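Notes for Week 9: Learning contact tasks from demonstrations
Robot Learning Seminar
Instructor: Felicidad Evangelista
Lab sections: Jerome Cruzado

Read these before the lab section. The Omus write-up is on the course page. You can skip its appendix on calibration, we did that in Week 4.

1. Where we left off

Last week we trained a policy by plain behavior cloning. The policy takes the current camera image and the joint angles and predicts the next joint command. It did fine at reaching and poorly at anything that involved holding on to an object that is fixed to something else.

Doors are the standard case. Once the hand has hold of a door, it can't go anywhere it likes. It has to follow the arc set by the hinge. If the predicted path is off the arc by a small amount, one of two things happens: the fingers slip, or the arm pushes against the hinge and the force climbs until the safety stop trips. Small position errors that don't matter in free space matter a lot here.

2. Action chunks

The first change in the Omus method is to predict a short run of actions at once instead of a single one. Call the length of the run k. At each query the policy outputs k joint targets, and the controller plays them before asking again.

With k = 1, every step is a fresh chance to drift. The policy sees an image slightly unlike the training data, makes a slightly wrong move, and the next image is a little worse. With larger k there are fewer decision points, so the drift builds more slowly. The price is that the arm is running blind between queries. If the door moves in a way the policy didn't expect, it won't find out until the chunk ends.

The write-up tries several values and settles on k = 18 for the door tasks. At the low end the hand hesitates at the moment of contact -- it closes, opens a little, closes again. At the high end it commits to a grip that missed.

3. Compliance

The second change is in the controller and has nothing to do with learning. Instead of tracking the joint targets stiffly, the arm behaves like a spring around them. When the hinge pulls the hand off the predicted path, the arm gives. The policy only needs to be close to the arc, and the contact does the rest.

Stiffness is set per phase. It is high during the reach, when we want accuracy, and low once the grip is closed. The switch is triggered by finger current, not by the policy. Several of you asked in section why we don't let the network choose the stiffness. You can, and the Mazza variant does, but it needs demonstrations with force labels and we don't have those.
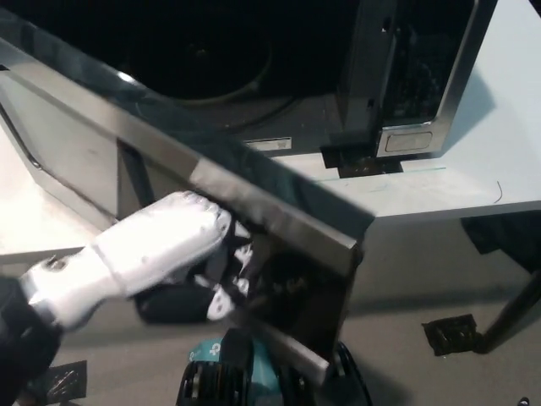
Why not write down the hinge position and compute the arc directly?
Computing the arc works when you know the hinge position to within a few millimeters and it never changes. A learned policy with a compliant controller puts up with more error in both, so it can be used on an appliance that has been shifted on the table or swapped for another model. For a single fixed appliance, the computed arc is the better choice and takes less work.

4. Data

The training set has 2,000 demonstrations, all teleoperated. Operators worked from the robot's head camera view only, so that they had the same information the policy gets. Demonstrations where the operator lost the grip and recovered were kept. Removing them made the results worse.

5. Results

Each condition was run for the same number of trials with the appliance position varied between trials.

Single-step policy, stiff controller: 19 percent success
Chunked policy, compliant controller: 67 percent success

A trial counts as a success if the door ends fully open or fully shut, as instructed, with no safety stop. Partial motion counts as a failure. Keep this in mind when comparing with the Welolitz numbers, which give credit for partial opening.

Most of the remaining failures are at the grasp. The fingers close on the face of the door and slide, or only one or two of them get behind the edge. Glossy metal and dark glass are hard on the vision side as well, because reflections change with the door angle and the policy can't easily tell the edge from a reflected streak. Once the grip is good, the pull itself rarely fails.

6. For the lab section

Bring a laptop with the Jetden simulator installed. You will get a trained checkpoint and change two settings, k and the low-phase stiffness. Plot peak force at the wrist against k for at least four values. Then set the stiffness the same in both phases and run it again.

Write one page on what you see. Jerome will collect these at the end of section. If your force plot is flat, check that contact is turned on in the config file -- it is off by default.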